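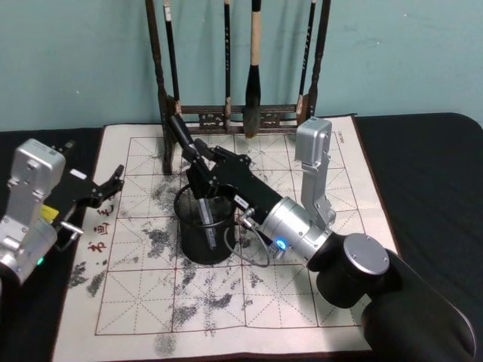 Her father had left instructions for the brushes. They were written on the back of a gas bill and they ran to both margins. Never stand them in a jar. Rinse until the water is clear, then rinse again. Hang them up with the hair pointing down.

She had done none of it for two years. The rack had been in a box under the stairs with the spare fuses and a tin of screws, and when she finally took it out she spent most of an evening wiping it with a damp cloth, working a cotton bud into the carving on the crossbar.

There were four brushes worth keeping. The big one he had bought from Balaskas, the art shop by the station, on the day he retired. He told her mother it cost 38 pounds. She found the receipt in the box, and it was 80.

He used to practise after supper. The table had a black cloth and on top of it went the mat with the red squares, and he would fill a square, frown at it and move along. He said he would know what he was doing after 500 sheets. He numbered them in pencil in the bottom corner. The last one in the folder was 409.

She had thought about throwing the folder out. Her brother said to keep ten and bin the rest, and that was sensible, and in May she had gone as far as putting the lot by the back door. Then it rained and she brought it in again.

Now she sat in his chair and chose a brush. She took one of the thin ones – the big one looked like something you had to be given permission for – and tried a single stroke, left to right. It came out fat at one end and ragged at the other. She tried it again. The second was worse.

She did the same stroke until her wrist ached. By then it was dark outside and the neighbours had their television on. She had smudged her sleeve and the side of her hand, and there was a mark on her chin that she would not find until she cleaned her teeth.

At the sink she rinsed the brush until the water was clear, and then she rinsed it again. She hung it up. Before she put the paper away she found a pencil and wrote 410 in the corner.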